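The Hand Tools and Your Desk: Questions Staff Keep Asking

Wasville office, April. Put together by the staff side. The Galtamel project team has its own version on the intranet, and you may want to read both.

What is Wastance?

It's the name Galtamel has given to the plan for having robots clear and reset desks between bookings. The robots aren't here yet. For now people do the job with a gripper in each hand, and what their hands do is recorded so that a machine can be trained on it later.

Who is doing the recordings?

So far 24 people out of the 86 who work in the building. It is meant to be voluntary. We have asked for that in writing and been told it is "understood", a word we don't find very comforting.

How long is a session?

No more than 30 minutes, then a proper break. If your wrists or shoulders ache before that, stop. You don't need to finish the task you are on.

Do I get paid extra?

No. It counts as ordinary working time. We think teaching a machine part of a colleague's job is worth more than ordinary pay, and we have said so.

Will the robots replace the evening desk team?

The official answer is that they will "free up" the team for other work. When we asked what other work, we got a slide with a lot of arrows on it. There are no redundancies planned this year. Nothing has been promised for next year.

Is it any quicker than doing it by hand?

Not from what we've seen. Moving a lamp or straightening a keyboard takes most people a couple of seconds with their fingers. With the grippers it takes around 20, and cables are worse. The project team says speed will come later.

What does the work look like?

You sit or stand at a desk with ordinary office things on it and handle them with the two grippers. Each has a white cube with black square patterns fixed to it, and you should leave those alone.
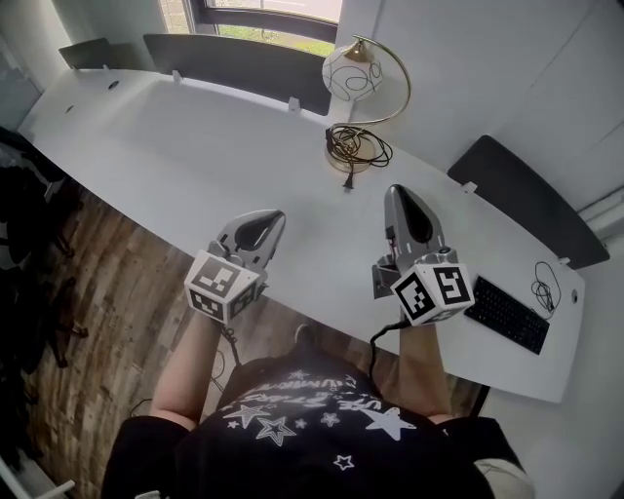 Araba Asante wrote in to say that she has done six sessions and doesn't mind them, but would like to know why the desk team were asked last, when it's their job being copied. We put that to management and are waiting.

Can my recordings be used to judge my work?

We were told no. Mowat, the firm storing them, says the same. Ask to see the policy before you sign, and keep a copy.

Can I change my mind?

Yes. Tell Myrtle Mercado, and your name comes off the list the same day. Recordings already made are another matter, and we still haven't had a straight answer on whether they can be deleted.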